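Purermont wants the old turbines gone by August, and new ones up before the snow

Vaughan Hinds has run the operations side of the Purermont wind farm for most of its working life. His office is a trailer at the bottom of the access road, and on Monday morning it smelled of burnt coffee and wet boots. The site's owner, Prener, is replacing its oldest turbines with fewer, larger machines, and Hinds is the one who has to keep the rest of the farm running while that happens.

"People hear 'replacement' and picture a crane for a week," he said. "The crane is the short part. We spent the whole winter arguing over the road."

The road climbs to a ridge at 2,193 feet, and it was built for blades a good deal shorter than the ones now on order. Three bends had to be widened. One of them sits next to a culvert that the county rebuilt a few years ago, and Prener had to show that the new fill would not push water back onto the farm below it. That took two rounds of drawings.

Hinds said he would have started the road permits a year earlier if he had the choice. "We had the turbine contract signed and no legal way to get the turbines up the hill. That's backwards."

Eighteen out, fewer in

The plan calls for 18 turbines to come down. Gyu-bin Yang, the project engineer, joined us after the morning call with the crane company. She would not give the final number of new machines, which depends on one landowner who has yet to sign, but said the total output of the site will go up either way.

Few of the old foundations are worth anything to the project. "The loads are different, the bolt circle is different, and the concrete has been through a lot of freezing and thawing," Yang said. "We looked at reusing the pads. We looked pretty hard, since it would have saved us a season. The numbers didn't work."

The pads will be broken down to 40 inches below grade and covered with topsoil. The lease asks for less than that, but two of the families who own the land run a disk over it and wanted the extra depth. Hinds said it was an easy thing to agree to.

The substation stays. So does most of the underground cable, although Yang wants every splice tested before she signs off on it. She has found two bad ones so far, both on the north string. 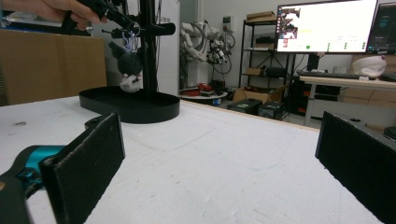
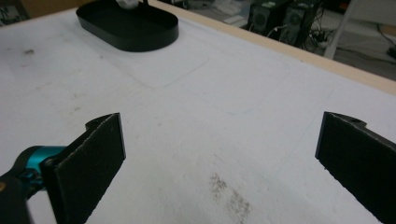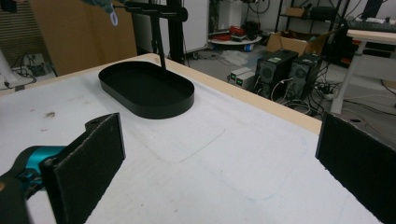

What happens to the blades

The steel towers are simple enough to deal with. A scrap buyer cuts them on site and hauls them out. The gearboxes and generators go to a rebuild shop, and a few will come back as spares for the older turbines that Prener is keeping.

Blades are the hard part. They are mostly glass fiber and resin, and for years the usual answer was a landfill. Prener has an agreement to ship them in sections to Prevport, where a company called Myung grinds them for use in cement making. Chang-ho Ko handles the contract for Myung and spoke by phone.

"We want them dry and we want them cut to length," Ko said. "If they show up with the root bolts still in, we send the truck back. We've done it." He said the first test load was fine apart from some lightning cable that had been left inside a tip section.

Asked whether grinding counts as recycling, Ko said he leaves the word to other people. "The glass replaces sand and the resin burns in the kiln. You can call that what you like. It's a use."

Hinds is less relaxed about the trucking. Every load has to pass through the village, and he has promised no hauling before 8 a.m. or after school lets out. With the crane on a day rate, that leaves a narrow window.

The crew

The farm has a small permanent staff, and none of them will lose work over the change, according to Hinds. Jin-sol Pyo, the lead technician, has been climbing at Purermont since before Hinds arrived. She goes away for training on the new model next month.

"The old ones, I know by sound," Pyo said. "Number six has had a whine in the yaw drive forever. I'll have to learn all that over again." She said the new towers have a service lift, and that her knees were in favor of the project from the beginning.

Her main worry is parts. The new machines rely on sensors and software from one supplier, and a failed board can mean a long wait. With the old turbines, she could often get one going from a shelf of used parts – the shelf is still there, behind the trailer, and she has asked Prener to let her keep it.

Hinds said the first crane sections are due as soon as the gravel on the upper bend has settled. He had a call with the county about it at 11, and asked if we could finish there.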